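Visit to the Premport lab, September 19, 2022

Three of us from Bramholm went over to Premport to see how the manipulation group there runs its two-arm setup. Arwel Dafis met us at the door and took us straight upstairs. We had asked to skip the slides and look at the software.

Their control stack is called Saklow. It began as a set of scripts for one arm and was rewritten when the second arrived. Each arm has its own process, and a small coordinator sits over the pair and decides who may enter the shared space in the middle of the table. The arms do not talk to each other directly. Arwel said they tried that first and spent most of a winter chasing timing faults.

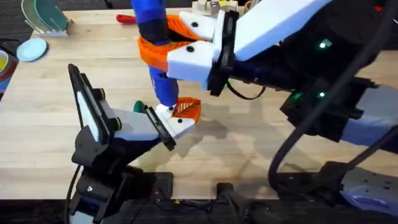

Planning is done by a separate program, Meredith, which takes a goal for each gripper and returns one joint path for both arms. It replans whenever the perception side reports that something has moved by more than 2 mm. The hard cases are the ones where the grippers have to work close together, with one holding a tool and the other pointing in at it. The blue tool in its orange printed holder is modelled as part of the right arm, down to the tapered tip, so the planner treats it as one more link. Cables are not modelled at all. They keep a padded zone around each wrist instead, and it costs them some reach.

We asked about logging, as ours is poor. Every run is saved with the planner's inputs and can be played back on a laptop without the hardware. Some 120 runs are replayed overnight after each change to the code, and any path that differs is flagged for a person to look at. On the morning we came there were 19 flags, nearly all from a new collision margin.

Calibration was less impressive. It is still done by hand and the notes live in a shared text file – much like ours.

Arwel will send the replay tool once the licence is sorted out. We have offered to host a return visit at Bramholm in November.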